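Drollirberg Felt Table Cover, Dark Green

Sold by Mazurek Home & Hobby
In stock – ships Tuesday

If you have ever tried to sort buttons on a bare tabletop, you know the sound of one rolling off the far side and under the radiator. We have been selling table covers for a good many years now, and the Drollirberg is the one we keep at home ourselves, on the old kitchen table where the jigsaws and the mending and the seed packets all seem to end up. It is a thick, soft wool-blend felt with a close surface, and it takes the clatter out of nearly everything you set down on it. 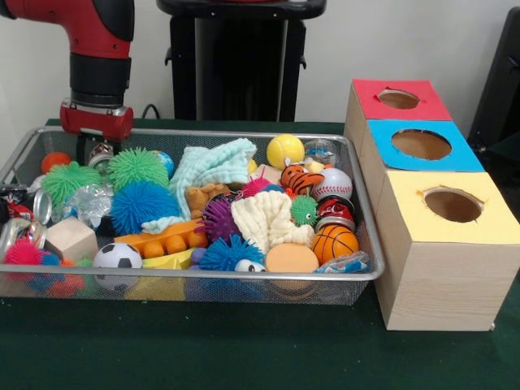 Catalog page 116

The green is a deep one, and we chose it after living with a paler sample for a whole winter (it was pretty, but every crumb showed, and so did every dark thread). It goes well with wood and it is kind to tired eyes in the evening, when you have a lamp pulled close and are hunting for that one piece of sky. We also carry the cover in oatmeal and slate, though the green outsells both of them put together and is the first to run out in January.

Each cover is cut to order from a single width of felt, so there is no seam down the middle to catch a playing card or tip a little glass. Please measure your table twice and tell us the size of the top itself. We add 2 inches on every side for the drop unless you ask us to leave it flush – some people like it flush for card games, and we are happy to cut it that way at no charge.
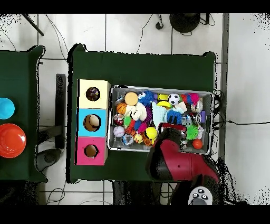

Felt likes to be left alone for a day or so before you use it. It arrives rolled, but the ends do get tucked over in the box, and it helps to spread the cover out, smooth it from the middle with your palms and let it settle overnight. Pay most attention to the corners, where the cloth is quickest to bunch up into raised folds like the two at the top of the green table here. A warm iron over a damp dish towel will take care of a stubborn one. Go gently, lift and press, and keep the iron from sitting in one spot.

For everyday care, a soft brush or a lint roller is plenty. Spills should be blotted with a dry cloth right away, and then with a little cool water if you need it. We don't recommend the washing machine, however gentle the setting claims to be. Our own cover went in once, by mistake, and came out the right size for a piano stool.

If you'd like more padding underneath, the Brilar non-slip underlay is 4 millimeters thick and can be cut to match. The Skullel storage tube keeps a rolled cover clean in the closet between holidays.

Thickness: 2 mm
Color: dark green (also oatmeal, slate)
Longest cut: 12 feet
Cutting time: around 4 working days
Returns: uncut samples only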